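Paid participants wanted for recording sessions with hand-held grippers

Prudbridge is looking for people to record everyday table tasks for a learning system. Read the whole page before you write to us. We have had plenty of applicants who thought they were signing up to play with robots, and most of them left disappointed by lunchtime.

What you will be doing

You hold a gripper with a camera on it and do small jobs at a table: pick up a cup, put it down somewhere else, move a part from one tray to another, fold a cloth, close a lid. Then you set everything back and do it again. The recordings go to our training team, who use them to teach a model how to move an arm through the same jobs. A full day is up to 141 recordings per person. Some people get there, and plenty stop well short, and we would sooner have fewer good ones.

The task set is called Tredberg. It was written by engineers, and it shows. There are steps in it that make sense on paper and feel silly in the hand. If you think a step is silly, finish the session as written and tell the session lead afterward. We have dropped several tasks that way. Please don't improve them on your own while the camera is running, as we then have to throw out the batch.

The call is open to people with no technical background at all. We mean that, although I'll admit I doubted it at first. Our early recordings were nearly all made by people who build arms for a living, and they moved the gripper the way they thought an arm ought to move: stiff, slow, stopping before every turn. A model trained on that picks up the same bad habits. We need people who reach for a cup the way they do at home. 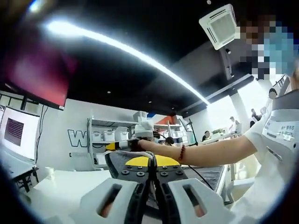
Do I need to know how to operate a robot arm?

You only need to use the hand-held gripper, and we teach you that in your first hour. Arms are set up and handled by staff, and participants are asked to leave them alone.

What the work is really like

It is repetitive. I put that in every version of this notice and people still write to me afterward as if it had been hidden. You will do the same task from the same starting layout until the lead calls a change. The gripper doesn't weigh much when you first pick it up, but by the middle of the afternoon your wrist will have an opinion. We stop for a break after every block of recordings, and you can ask for one sooner without explaining yourself.

It is also less exciting than the press makes it sound. I can't promise that your recordings will end up in a machine that does anybody's dishes. Large parts of this field run on hope and nicely cut videos, and I have sat through enough demos to be careful with big words. What I can say is that we train on the recordings, test the result against tasks it hasn't had before, and write down where it fails. It fails a lot. The failures are what decide which tasks we record next, so a session may be given over to one dull motion, such as setting a thing down without tipping it.

You will drop things. Leave the recording running if you do, pick the thing up with the gripper if you can, and carry on. A dropped part that gets picked up again is worth keeping. A recording that was stopped and restarted to look tidy is worth very little to us, and the reviewers can usually tell.

Who we are looking for

Adults with the use of at least one hand who can stand or sit at a table for a few hours. Left-handed people are very welcome, as we have far too few recordings from them. The same goes for people with small hands, people over sixty, and anyone who has spent years in a job done with the hands: kitchens, sewing, packing, repair, hairdressing. You should be comfortable following written steps in plain English. You should also be able to say out loud that you have lost count or skipped a step. That last one matters more to me than a steady hand.

People who already work for a company that sells recordings of this kind can't take part. We check.

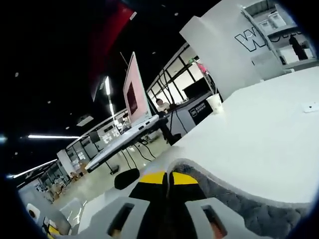 A session day is split into 3 blocks, with lunch after the first. You will have one lead for the whole day, and that person decides when a task is finished. Doors open at 8:30 and the first block starts at 9:00. If you come in after the start you lose that block and the pay for it. We used to be softer on this, and the result was a table of people waiting for one person to find parking.

Pay and terms

Each participant signs up for 6 session days and is paid 700 dollars for the full set. If you quit partway, you are paid for the blocks you finished. You are not paid per recording, and there is no bonus for speed. We tried a speed bonus for a short while under the Lysenko project and got a pile of rushed, sloppy motion that went straight in the bin. I would be wary of any outfit that still pays that way.

The training hour is paid. Lunch is provided and is nothing special. We don't cover travel.

What happens to your recordings

The camera on the gripper has a very wide view, so it takes in a good deal of the room as well as your hands. Faces are blurred before the recordings reach the training team. Other things may stay in: sleeves, jewelry, tattoos, the way you move. If that bothers you, this is probably the wrong job, and it is better to decide so now than on your third day. No sound is kept.

You can ask for your recordings to be removed up until the set is closed, which for this round is planned for the end of December. After that they have been mixed into the training material and I can't get them back out. Other companies will tell you they can. Ask them how.

The recordings are used by Prudbridge and by our partner Eltum, which does the testing. They are not sold on. The consent form says this in longer sentences, and you will get a copy to read at home before your first day. Bring it back signed, or bring it back with questions written on it – both are fine.

How to apply

Write to Malte Engelhardt, participant coordinator, through the contact form on this site, with "Tredberg sessions" in the subject line. Tell us which hand you use, which weeks you are free, and a little about work you have done with your hands. Five or six lines is enough. We don't need a résumé, and we don't need to hear that you have always been passionate about artificial intelligence.

If we think it could work, we will call you for a short talk by phone and then ask you in for the training hour. Either side can drop out after that hour with no hard feelings, and you will still be paid for it. Places are given out as suitable people apply, and the notice comes down when the round is full.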